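# Ravura test cell: questions we receive often

Last change: September 25, 2020

This page is for people who use or look after the Ravura cell at the Gitia workshop. If your question is not here, please write it in the cell log and we will add the answer.

## Starting and checking

**Do I have to run the simulation before I move the real arm?**

Yes, every time the tool or the part was changed. Load the cell file, start the program at 10 percent speed and look at the full cycle once. If you changed only the speed, you can skip it.

**Which cell file is the correct one?**

Use the file with the name Hayes. The older file, Nakia, has the wrong length for the wrist, and with it the tool stops too high. We keep Nakia only for comparing old logs.

**Why does the simulation have no table and no fence?**

We took them out on purpose, because the loading was slow. The floor is at the height of the real table top. Please do not trust this file for collisions with the fence. For that you must walk around the cell and look.

**How long does the warm-up take?**

Roughly 40 minutes after a cold night. In summer you can begin sooner. The arm must make its slow program during this time, it is not enough that the controller is on.

## Part and tool position

**How do I know that the part is placed correctly in the file?**

Open the view of the part alone, then the view with the arm. In both you should find the cylinder upright and the thin rod horizontal, near the height of the cylinder's top. If the rod is inclined, the part frame was turned and you must load it again. 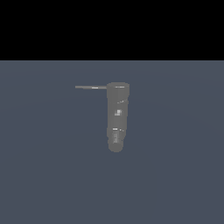
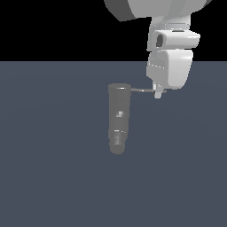
## Adjusting the gripper

**The gripper comes to the part a little beside the rod. What should I change?**

Change the tool offset, not the part frame. Many people move the part until the picture looks good, and then the real arm is still wrong. Write down the old value first. Correct in steps of 3 mm or less and run the approach again after each step.

**Can I adjust in the height direction and in the side direction together?**

Please don't. Finish the height, save, and then do the side.

**It is difficult to see if the cylinder stands on the floor or is above it. Is this an error?**

Usually it is not. The view gives little help for this question. Read the Z value of the part in the list on the left side of the program. It must be zero. If it is another number, type zero and save the file with a new name.

## Care and repair

**How often should the gripper screws be checked?**

Every 6 weeks, with the torque key from the gray drawer. When a screw turns before the key clicks, clean it, put new thread lock and wait until the next morning before using the cell.

**Who may open the wrist cover?**

Only persons who have done the wrist training. The next training is in November, and the list for it hangs beside the controller.

**After an emergency stop the arm does not know its position. What do I do?**

Release the button, confirm the message and move the arm by hand mode to the home mark. Then start the homing from the menu. Do not start it when the gripper still holds a part.

**Where do I save my values?**

In the folder of the cell, with your initials and the tool number in the file name. Files on the desktop are deleted when the computer is updated.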